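Clearing the TV console before the new year visits, where does it all go??
Posted by Tamsin Kincaid, 22/01/2026

Family coming soon and our living room is a mess. Low black TV console, oak colored cabinet next to it, and every flat surface has turned into storage. Cookie jars, mail, toys, pens. I can't put it all in one closet – we dont have one.
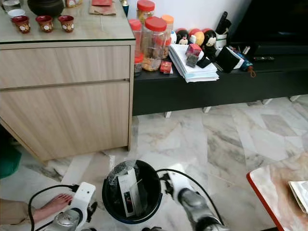
I'd like the snacks reachable for guests but the papers gone. Also do red envelopes stay out or is that tacky? Budget is tiny, 100 dollars max.

Jellia
Papers first. Whole stack, sit down, sort, done. Keep bills and anything official, recycle the rest. Jars can all go together on one tray. Toys – pick 2 favorites, box up the others till April. Envelopes in a drawer, you'll want them handy but not on show.
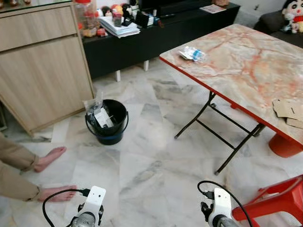 And fold up any folding table you're not eating at. Takes up half the room when people start arriving. Stools stack in a corner. Do the floor last, otherwise your just mopping twice.

Flundora
Disagree on the toys, kids will look for them. Wipe them and line them up neatly, fine. Pens in a drawer tho.

Doucet
just use a big basket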